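Bench notebook, Laxdal project, September
Entry by Oluf Hviid, started 9:40 am

Question from the Zandby shop again: can two arms take over the small-box packing yet, so whoever is on the counter can stop doing it between customers? Short answer for now is no, with some parts closer than I expected.

What the chore is

Small black boxes arrive mixed. Each one gets picked up, turned label up and put down square so it can be scanned and shelved. A new hire learns it in one morning. Zandby handled 3325 boxes last month, nearly all by one person.

What I ran

Noltance planner, old grip settings, ceiling lights only. Log has 135 attempts, numbered from 2591. I kept the white table bare apart from the boxes -- clutter is a separate problem and I don't want both at once.

Notes so far

Flat box, long side across the table: the approach is fine. Choosing which arm should go is slow, and both tend to hover.
Glossy casings still give bad depth readings under the overhead light. Matte spray on a spare box fixed it, but we can't spray stock.
Once a box is held at an angle, squaring it up again takes longer than the pick did. A person does this with a thumb and doesn't think about it.
Handing over from left to right is not worth it for this job. Drop it from the plan.
Table needs a proper scrub. The brown line across the near half keeps showing up in the edge detection as if it were something to pick up.
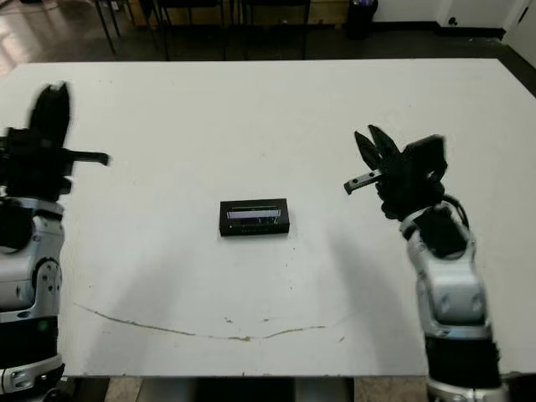
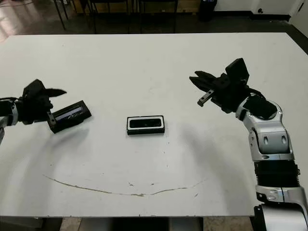 Black boxes on the white table, both arms in.

Compared with the kitchen work

Grunduvura has been trying cutlery sorting with the same planner and gets stuck in the same spot, on the re-grip. Folding tea towels is further off again. I'd put box squaring ahead of both, and wiping a counter ahead of that.

To do

Lower the lights on the far side and repeat the same 135.
Softer pads on the left fingers.
Ask Zandby if label up is enough and square can wait.
Don't quote them a date until we've had 1000 picks in a row without a hand on the stop button.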